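Counting words in the book of Ruth

2021-11-18

Our reading group at Imthorpe has been on Ruth since April, one chapter at a time and then back to the start. Last month I agreed to make the handout on repeated words. These are my notes, tidied a little, for the people who asked how I got from the list to the argument.

The method is plain. I took a Hebrew text with the root of each word marked, loaded it into a spreadsheet, and sorted by root. I dropped the particles and the names. Then I marked each place where a root comes back within the same chapter, and each place where it skips a chapter and comes back later. The sheet came to 743 rows before I merged duplicates. I keep it in Tamex, which handles right-to-left text without moving the verse numbers to the wrong side. Skarnow, which I used for Jonah, did not.

The first root worth attention is shuv, to turn or return. It is packed into chapter 1. Naomi sets out to return, tells her daughters-in-law to return, and they say they will return with her. Orpah does return, and Ruth says not to press her to. English versions split the word into "go back," "turn back" and "return," so the reader hears three ideas where the Hebrew has one. The odd use is 1:22, where Ruth is said to have returned from Moab. She had never been to Bethlehem. Some commentators treat this as loose phrasing. I think the writer means it, because by that point Ruth has already taken Naomi's people and Naomi's God as her own, and the verb counts her as coming home.

The second is kanaf, wing or edge of a garment. In 2:12 Boaz blesses Ruth and speaks of the God of Israel, under whose wings she has come to take refuge. In 3:9, at the threshing floor, she asks him to spread his kanaf over her. Most translations print "wings" in the first place and "garment" or "cloak" in the second, with a footnote if you are lucky. Boaz prayed for something in chapter 2, and in chapter 3 Ruth asks him to be part of the answer.

The third is hesed, often "kindness" or "loyalty." It turns up 3 times, at 1:8, 2:20 and 3:10. In 1:8 Naomi asks that the Lord deal in hesed with the two women as they have dealt with the dead and with her. In 2:20 the grammar is unclear, and the one who has not abandoned his hesed could be the Lord or Boaz. I have left it open on the handout.

Yuxi Yuan read the draft and objected to my section on "empty" and "full." Her point was that Naomi's "I went out full" in 1:21 and Boaz's "do not go empty-handed" in 3:17 share only one of the two words, and that I had written as if they shared both. She is right. The link through "empty" stands and I have cut the rest.
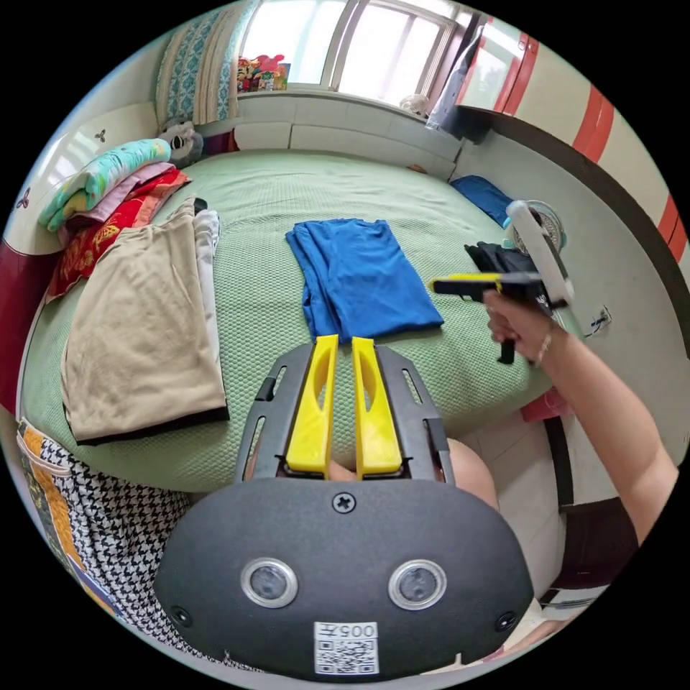 Two grippers, yellow fingers on the nearer one.

Corrections to the first handout: the reference on page 2 should be 2:20, and the Jiang commentary is the second edition. The page with 34 entries is complete as printed.

Next is chapter 4, where the root for "redeem" takes over and I will need a separate sheet. Please read 4:1-12 before we meet, and bring a translation other than the one you normally use.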